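Caixas cinzentas grandes para a tralha de casa, vale a pena ou é só mudar a confusão de sítio?
Fórum > Arrumação e Bricolage > Garagens e arrecadações

flurnetti
Boas. Ando em arrumações desde agosto e passei tudo o que era ferramenta solta e miudezas para caixas destas, cinzentas, grandes. 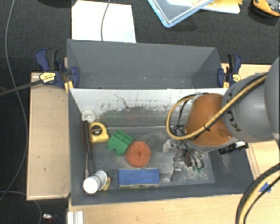 Fita métrica amarela ao canto, ferramenta de cabo escuro encostada à parede da caixa. O fundo já está todo raspado.

Dúvidas:
- divisórias lá dentro ou deixo à solta?
- os riscos no fundo saem com alguma coisa?
- a parede de trás tem uma marca fininha, tipo racha. deito fora ou aguenta?

Obrigado a quem responder, estou a escrever isto no intervalo do almoço.

grodico
Divisórias, sempre. Sem isso daqui a 3 meses está tudo num monte ao canto e andas a remexer até ao fundo para achar uma chave. Falo por mim, tive 12 caixas assim na arrecadação e acabei a comprar a mesma fita métrica duas vezes.

tralha_e_companhia
Discordo. Caixa grande com divisórias é dinheiro deitado à rua. Mais vale caixas pequenas e uma etiqueta à frente. A grande só para coisas grandes, berbequim, extensões, mangueira do jardim.

grodico
Etiqueta cai. Com a humidade da minha garagem não dura um inverno.

tralha_e_companhia
Marcador então. Escreve direto na caixa, álcool tira depois.

marquise14
Riscos no fundo não saem, esquece. É uso. As minhas estão piores e servem na mesma. As manchas esverdeadas e avermelhadas, se forem tinta, experimenta álcool num pano, sem esfregar muito. Se não for tinta não sei.

flurnetti
Não faço ideia do que são, comprei as caixas em segunda mão. Vou tentar o álcool.

yazzie_oficina
A racha é que me preocupava mais. Da foto não dá para perceber se é racha ou só risco. Passa a unha. Se prender, é racha, e com peso aquilo abre. Se não prender deixa estar.

Outra coisa, ferramenta comprida encostada de lado com a ponta para a frente, eu não deixava assim. Já me espetei numa chave de fendas a meter a mão à pressa. Ponta para baixo dentro de um copo ou tubo, e pronto.

grodico
+1 no tubo. Corta um bocado de tubo de PVC, cola ao canto. Custo quase zero.

flurnetti
Isso da ponta é bem visto. E uma lata velha, serve?

yazzie_oficina
Serve, mas tomba. Prende com uma abraçadeira.

tralha_e_companhia
Ou um painel na parede e acabou-se o problema. Não percebo esta mania de meter ferramenta de mão em caixas. Fita métrica é coisa que se usa todos os dias, tem de estar pendurada.

marquise14
Nem toda a gente tem parede. Eu vivo num apartamento com uma marquise de metro e pouco, é caixa ou nada.

tralha_e_companhia
Ok, nesse caso sim.

tretier
Chego agora ao tópico. Antes de comprar divisórias esvazia tudo e vê o que usas mesmo. Eu tinha para aí 1000 parafusos guardados "porque podem dar jeito", fiquei com um frasco. A caixa ficou meia vazia e nem precisei de divisória nenhuma.

grodico
Frasco de parafusos misturados é a pior coisa que há, desculpa lá.

tretier
Cada um sabe de si. Encontro sempre o que preciso em menos de um minuto.

flurnetti
Update rápido: passei a unha na marca e não prende, portanto é risco. O álcool tirou parte do verde, o vermelho nem mexeu. Fica assim.

Vou fazer o tubo ao canto para as compridas e a fita métrica vai para um prego ao pé da porta (ganhou o tralha nessa). Divisórias logo vejo, primeiro faço a triagem.

yazzie_oficina
Boa. Se empilhares, a mais pesada por baixo.

marquise14
Alguém sabe onde se arranjam tampas para estas? As minhas vieram sem e o pó é um castigo.

grodico
Mede por fora, aba incluida, e procura em segunda mão. Eu acabei por cortar contraplacado à medida, ficou melhor que tampa.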